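Section 4: Keeping the counter clear and putting the papers away

By now you have the shelf up and the labels printed, so let's get to the part I like best, which is dealing with all the paper. If you're anything like me, it lands on the kitchen counter and stays there until somebody needs to chop an onion. I wrote this section for our own household first, then Sheila Dunmore asked for a copy, and then her sister did, so it has grown a bit.

You will need the Weltia sorter (the one you put together in Section 2), a soft cloth, a pencil, and a stiff flat board if you have one. More on the board in a minute. Set aside 90 minutes for the first go. After that it's a quick job you can do while the coffee brews.

Before you start

1. Wipe the tiles and let them dry completely. Glossy paper and a damp counter are a terrible pair — the page sticks, and when you peel it up the ink stays behind on the grout.

2. Move the sorter at least a hand's width away from the sink and the stove.

3. Take the divider cards out of the Validari pack and write on them in pencil. I know pen looks nicer. You will change your mind about the categories, I promise, and pencil rubs out.

Note: Scuffs on a white board or a white cabinet door usually come from pencil or from the edge of a magazine. Try a clean eraser first and go gently. If that does nothing, use a barely damp cloth and dry it right after.

Sorting the pile

4. Bring everything to one spot. Check the top of the fridge, the bag by the door and the drawer with the takeout menus!

5. Split the pile by size before you split it by subject. Big floppy things go underneath and little cards go on top. I used to do subject first and ended up with coupons sliding down inside the catalogs, never to be seen again until they'd expired.

6. Pull out anything with a date on it that's already gone by, and put it straight in the recycling. I found a furniture sale from last July in mine.

7. Go through the brochures one at a time. Keep one if you'd really call the place, or if you need the measurements. Showroom brochures are the ones I'm weak about (all those pale walls and warm wood, I could look at them all evening), so I have a rule that I can keep 9 and no more. If a new one comes in, an old one goes out.

8. Lay the keepers down flat on the tile, picture side up, and smooth each one from the middle out with the cloth.
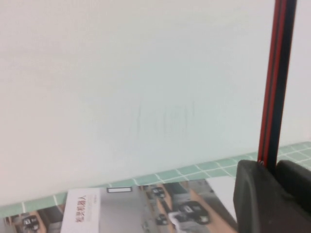
9. Leave the curly ones under the board overnight. Any stiff, flat panel will do, an old shelf or a big cutting board, so long as it's clean on the side that touches the paper. Put two or three cookbooks on top if the curl is stubborn.

Caution: Don't drag the board across a glossy page to line it up. Lift it, move it, and set it down again. Grit from the grout lines gets underneath and scratches right across the photo.

Caution: Keep small fingers clear when you lower a heavy board. Ask me how I know.

Filing

10. Slide the flattened brochures into the back slots of the sorter, spine down, with the title facing you. If there's no spine, put the fold down.

11. Put the divider cards in. Mine say House, Trips, School, Ko and Women. Ko is the dog, who gets more mail from the vet than I get from anyone. Women is the Thursday-no-wait-it-moved supper group at the library, and their flyers need a slot of their own because they come in every color and size there is.

12. Fill each slot loosely. You should be able to get two fingers in beside the papers. The box says the sorter holds 100 sheets, and it does, but I find that glossy stock is so slippery that a full slot just spits the front one out onto the floor.

13. Clip single sheets together before they go in. Plastic clips are better for this than metal ones, which leave a dent in shiny paper.

Note: If the sorter leans forward, the back foot probably isn't clicked in. Empty it, tip it on its side and press the foot until it sits flush. Then go back to step 10. (Annoying, yes. I've done it twice.)

Keeping it up

14. Pick a time of day and stick with it. Mine is right after supper, before the dishes, while the counter is still a mess anyway and one more thing doesn't bother me.

15. Every time you add a new flyer, flip through the slot it's going in and pull one out if you can. Sheila does hers standing up with her coat on, which I think is cheating, but her counter looks better than mine.

16. Once a season, take everything out, wash the sorter in warm soapy water and let it air dry upside down on a towel. Don't put it in the dishwasher — the slots warp and then nothing slides.

Spare feet and divider cards are listed in Section 7, along with the sizes.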